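Fedell demo collection kit, two months in
4 min read

The sales pitch for the Fedell kit is that anyone in your lab can record usable robot demonstrations after an afternoon of practice. I've been hearing versions of that pitch for years, so when Efraín Ríos signed us up for a trial in August I asked to be the one who kept the log.

For the price you get the teleoperation station, the recording software, a head camera mount, and a year of what Fedell calls episode review. We already had the robot. Setup took 2 days, and most of that was clock sync between the head camera and the arm encoders. The manual covers sync in a single paragraph and the paragraph is wrong for our firmware. Support did send a corrected version, which I'd rather have had in the box.

We picked dishes as our test task. Plate out of the sink, plate into the dishwasher rack. It's been done to death, but everyone on the team knows what a good attempt looks like, and it has enough awkward moments in it to show up a bad interface. Wet, glossy plates are hard to grip, hard to see, and easy to knock against the tub.

Driving the arms is the best part of the package. The left and right controls are light, the lag is low enough that I stopped thinking about it, and the gripper closes smoothly at slow speeds. Zulkifli Sinaga, who has far more patience than I do, was getting clean pickups within an hour. I needed most of a day. So the "one afternoon" claim holds up for him and not for me, and I suspect most labs have more of me.
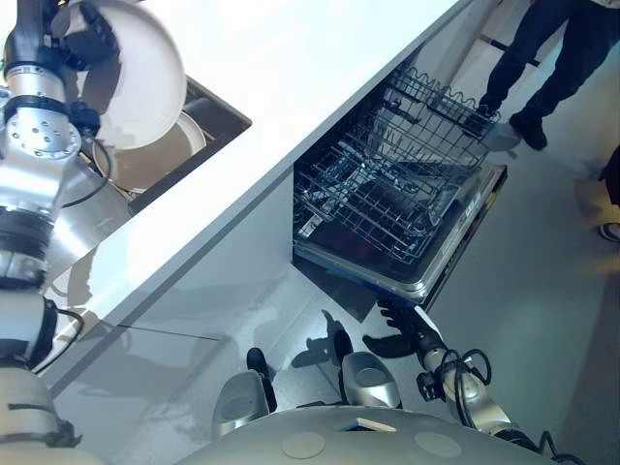 Where I start to lose faith is the episode review. After each session the software scores every recording and marks it keep, trim, or discard. On our first serious session we recorded 46 episodes and it wanted to keep nearly all of them. I went through the lot by hand and found several where the operator had fumbled the plate, backed off, and tried again. Those can be worth having if they're labeled as recoveries. The software labeled them as plain successes – same tag as a clean run. If you train on that without checking, you're teaching hesitation and you won't know where it came from.

You can write your own labels, but only after export, and the export is slow. We ended up with a spreadsheet next to the station and a pen for when the laptop was busy. For a kit at this price that's silly.

The variety prompts are also thin. Before each episode the screen suggests a change, such as moving the base a little or starting with the arm higher. It never suggested a different plate, a fuller rack, or different light from the windows. We had to plan all of that ourselves, and I'd argue it matters more than a few inches of base position. Fedell's brochure talks a lot about "diverse data" and I don't see much in the software that gets you there.

I looked at the Talpur rig last year for comparison. Its controls are worse, stiff in the wrist, but it lets you tag mid-episode with a foot pedal, and I missed that pedal constantly.

Would I buy it? For the hardware, maybe. We'd switch off the automatic scoring and keep our own labels, so the yearly fee for review makes no sense for us. Efraín likes it more than I do and has asked Fedell for a price without the subscription. No answer as of 5th November.

Controls: very good. Sync and setup: poor, better once you have the right manual. Review software: don't trust it until you've checked a full session yourself.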